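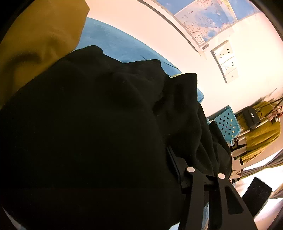

Gripper fingers closed on the edge of the black garment, blue sheet behind.

Hi all,

Setareh Ghorbani wrote:
> The Givmont draft says to record the grasp point "where practical."
> Do we want that to be a must? And does it cover soft goods,
> or only rigid parts?

Yes to both, please! I've been going through the Drotstead set this June, all hand-held gripper work on clothes, and the grasp point is the field I reach for most. Of 2,000 episodes, 1,149 have it filled in, and those are a joy to work with. You can sort by edge, fold or middle of the cloth and compare like with like.
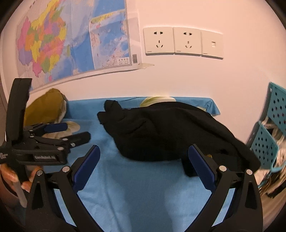 For soft goods I'd add two things to section 2. First, say whether one or two grippers are in use, and name them left and right from the operator's side — Salehi names them from the camera's side and merging the sets was a long evening. Second, note the color of the cloth and of whatever it lies on. Dark cloth hides its own creases, and a reviewer should be able to pull those episodes for a closer look.

I love how short the draft is, so I'd keep all this to a few lines. Happy to write them up if Gastier hasn't started.

Yasaman Alipour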